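# The Dratton overhead cell: what it is, what it costs and what to sort out first

An arm that hangs over the table and leaves the tabletop to you.
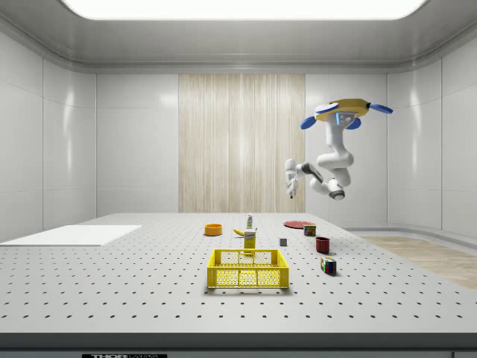

*Computer render: Farah Nair / Flirnness, Gadbridge*

We've been selling the Dratton from our place in Gadbridge for a good while now, and most of the people who ring us have already decided that they want an arm over a table. What they haven't decided is how to pay for it, where it will go, or what they ought to ask the landlord. So this page has grown and grown, and it's now a good deal more planning guide than sales pitch. Put the kettle on! If you only want the prices, they're a little further down, and we shan't be offended.

## Why hang it up?

A table-mounted arm is a perfectly good thing and we sell those too. But it does take up the best bit of the table, and it always seems to be standing exactly where you wanted to put something. With the arm bolted overhead, the whole surface is free for crates, bowls, mugs, fixtures, whatever it is you're picking up and putting down. You can also get at the table from more sides, which you'll appreciate the first time you have to reset a whole table of objects before lunch.

The cost of this is that you need something overhead worth bolting to, and that's where nearly all the surprises in a budget come from. More on that below, at some length, I'm afraid.

The render shows the sort of layout people come to us with: a mixed bag of household things (a banana, a Rubik's cube, an orange bowl, a yellow crate to put things in) and a two-fingered gripper above them. If your work looks like that, tabletop sorting and packing and handing small things about, the Dratton is very much the right shape of kit. If you're lifting engine parts, please talk to us before you go any further, and we'll probably send you elsewhere with our good wishes.

## What's in the order

The standard Dratton order covers:

- the arm, with its controller and cables
- the Gautier ceiling plate, with fixings for a steel support
- a two-fingered gripper
- the simulation model of the cell, so you can start work before anything is delivered
- commissioning at your site, by one of our own people

It doesn't cover the table. We used to bundle one and it caused nothing but trouble, as half our customers already owned a table they were fond of and the other half wanted a different size. We do strongly suggest a top with a regular grid of holes, like the one in the render. You'll be fixing things down, moving them, and wanting to put them back just where they were, and a plain top makes all of that a misery. These tables are heavy and they aren't cheap, so give the table its own line in the budget and don't leave it under "sundries".

It doesn't cover cameras, guarding, or any steelwork either. We can quote for the steelwork. For cameras we'd rather you bought what your own people already know how to use.

## The planning pack

The arm itself is priced by quotation, since the reach, the gripper and the length of cable run all shift it. The planning pack has a fixed price, and it's where we ask everyone to begin.

| Pack | What you get | Price |
|---|---|---|
| Planning pack, drawings only | Layout from your own measurements, ceiling load sheet, rendered views, budget sheet | £1,258 |
| Planning pack with site visit | All of the above, with a visit to measure up and look at the ceiling | £1,742 |

Prices are before VAT. Whichever pack you buy, we take the whole sum off the arm if you go on to order one, so in the end it's only a cost to the people who decide against it, and I'd argue they've had good value too.

People do ask whether they really need the visit. If yours is a newish building and somebody can lay hands on the structural drawings, then you very likely don't. If the ceiling is suspended tiles and all anyone can tell you is that there's "a beam up there somewhere", have the visit. Rasmus Kalniņš does most of these, and he'll happily spend his morning up a ladder with a torch in his teeth. His notes are very thorough. Some customers have found them useful for quite unrelated arguments about the air conditioning.

## Things to settle before you ask for a quotation

**The ceiling.** Find out who owns it, in the practical sense. In a shared building it's often a different person from the one who signed off your room, and their permission can take longer than our delivery. The arm's weight is the easy part. When it swings and stops sharply it tugs at the support, and a support that gives even a little will make the gripper wander. The load sheet in the planning pack has the figures your structural engineer will want, laid out the way they like them. If the ceiling won't do, a freestanding steel frame will, and it has the advantage that you can take it with you when you move.

**Height.** Too low and the elbow gets in the way of everything; too high and the gripper can't comfortably reach the table, let alone the bottom of a crate. Please measure from the finished floor to the actual structure, and then tell us the height of your table *with* its top on. We've been caught out by that one more than once, and I include ourselves in the blame.

**Lights.** An overhead arm and overhead lights want to live in the same spot. Have a look at where your fittings are before you fall in love with a position. A broad, soft light over the table is lovely if you're using cameras, as the shadows stay short and gentle. A row of bright spots behind the arm is much less lovely.

**Power and air.** The controller needs an ordinary socket on a circuit of its own. Only ask for compressed air if you intend to swap to a suction gripper later on. If there's any chance of that, do run the line while the ceiling is open! It's a small job then and a horrid one afterwards.

**Space around the table.** Leave room to walk round it, and leave room for a person to stand still and think. You'll also want a shelf or a trolley for the objects that aren't in use, or they'll migrate to the floor.

**Guarding.** Whether you need a fence, a scanner or simply a marked line depends on your own risk assessment, and that has to be yours. We'll sit down with your safety person and go through it, at no charge, but we can't sign it for you.

## Trying it out before you've bought it

The simulation model comes with both planning packs, and I do think it's the part people undervalue. Farah Nair builds a version of your room with the arm in it, your table at its proper height and whatever objects you care to list, and you can move the lot about on screen to your heart's content. Is the plate better over the centre of the table or off to one side? Can the gripper get down to the back of the bowl without the forearm brushing a bottle? Far nicer to find out there than with a drill in your hand.

A word of caution, though. A simulation is very good on reach and collisions. It's less to be trusted on grip, and soft or slippery things in particular will behave differently once they're real. Don't promise your funders a pick rate on the strength of it.

## Building the budget

The budget sheet in the pack is a plain spreadsheet with the lines already in it. If you're drafting your own, these are the ones we see forgotten:

- table and fixings
- steelwork, or the engineer's fee for saying you don't need it
- making good the ceiling afterwards
- an electrician
- cameras, mounts and a computer to run them
- spare gripper fingers (they wear, they get dropped, buy 2 sets)
- training, and the time of the people being trained
- objects! Crates, mugs, boxes and replacements for the ones that get squashed

We quote the arm with 5 years of cover if you'd like it, priced as a separate line so that you can show it to your finance office or take it out again. University customers nearly always want it up front, as the grant has the money now and may not later. Small firms tend to pay for it yearly. Either is fine by us.

If your financial year closes in the spring, try to have the planning pack done before the winter. August is our quietest month for visits and the one when we can usually be most flexible, though it does also tend to be when the person with the ceiling drawings is on holiday.

## Getting in touch

Send us the size of the room, the height to the structure, a list of what you want to pick up and any photographs of the ceiling, however dull they seem to you. Rasmus or Farah will reply, and if it looks like a poor fit they'll tell you so before you've spent anything. Visits to see a Dratton working at Gadbridge are by arrangement, and you're very welcome to bring your own objects along.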